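Bonjour Zorica,

Le point d'étape promis sur le mur d'escalade et le topo de Trestudgate, avec un peu de retard (j'étais au pied des voies, tu me pardonneras !).

Alors, le rééquipement d'abord. Depuis mars, on a repris 29 voies sur le secteur Fanham, avec relais neufs et premiers points rapprochés là où ça faisait vraiment peur. Il nous reste quatre longueurs dans le grand dièdre, et celles-là je les garde pour le mois prochain parce que le haut suinte encore et que je n'ai aucune envie de percer dans la boue. Le rocher est superbe, par contre - je ne m'en lasse pas.

Côté bloc, le secteur Atallah avance moins vite que prévu. Le propriétaire du pré veut bien qu'on passe, mais il demande un sentier balisé et une barrière qui ferme toute seule. J'ai dit oui pour les deux. Le devis de la barrière est dans le dossier joint.
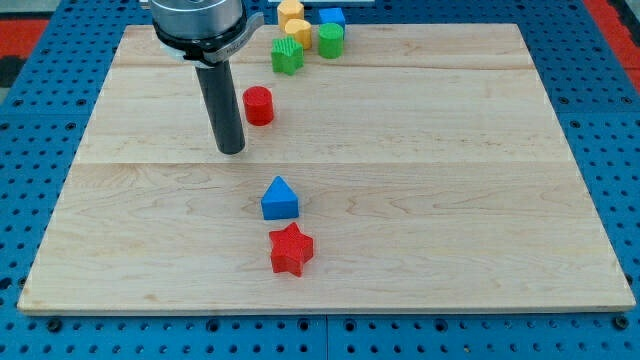 Pour le topo papier, les textes sont écrits et j'ai relu toutes les cotations avec les gens de Cilluvholm, qui m'ont fait baisser trois voies d'un demi-degré (je boude encore un peu). On partirait sur un tirage de 200 exemplaires, à vendre au gîte et au café du village. Il manque les croquis du secteur Atallah et la page sur les faucons, que je dois réécrire entièrement : la zone interdite a changé cette année et mon vieux plan est faux.

L'argent, maintenant. La première tranche est passée presque entière dans les scellements et la corde statique. J'aurais besoin de la seconde avant de commander l'impression, si c'est possible chez vous. Dis-moi aussi si tu veux le logo en couverture ou au dos, l'imprimeur me relance !

À très vite, et viens grimper un de ces jours.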